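2025-11-16
Shelf test notebook, Naylor mock aisle, planogram C

Reset the four-foot section this morning to the layout Wiesława sent over. Planogram C moves the Bunach refill pouches from the bottom shelf to the second shelf down and gives the Kandow bottles the two facings that came free. Price rail unchanged. Header card is the old one, as the new one has not cleared legal at Winbridge.

Problem with the pouches: hang holes do not line up with the peg spacing on the Naylor fixture, so they have to stand in trays. Trays lean forward when more than half empty. Dénes shimmed the back edge with folded card, which holds for a session but would not survive a real store. Need a tray with a deeper lip before anyone quotes these results to a retailer.

Shopper sessions: 114 recruited, 100 usable. The rest were dropped for failed screener checks or a lost eye tracker calibration. Same recruitment quota as the May round, so the two should compare without reweighting. Marianna is checking the age split before I merge the files.
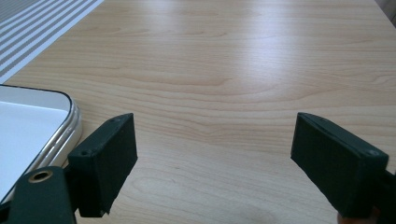

First fixation on the pouches came earlier than under planogram B. Pickup rate moved in the same direction but by less, and most of the gain is from people who already buy refills. Would not call this a category effect yet. The Kandow bottles did not lose pickups from the change in height, which was the buyer's main objection to B.

One thing I don't like: the exit questionnaire still asks about "value" before "ease of finding", and I think it primes the answers to the second question. Sławomir wants to keep the order for continuity. Compromise - split the next wave, half with each order, and look at the gap.

Coding scheme note for whoever picks this up: a touch of less than 3 seconds with no lift is logged as T, not P. The May file has these mixed. I have recoded the first block and left the original column in place with the suffix _old.

Open items
Tray sample from the fixture supplier (Dénes)
Header card status (Wiesława)
Recode remaining May blocks (me)
Henryk asks whether a run of 2,000 online shelf views would be enough to replace the next physical wave. My view is no for pickup, possibly for fixation. Reply to him once the age split is confirmed.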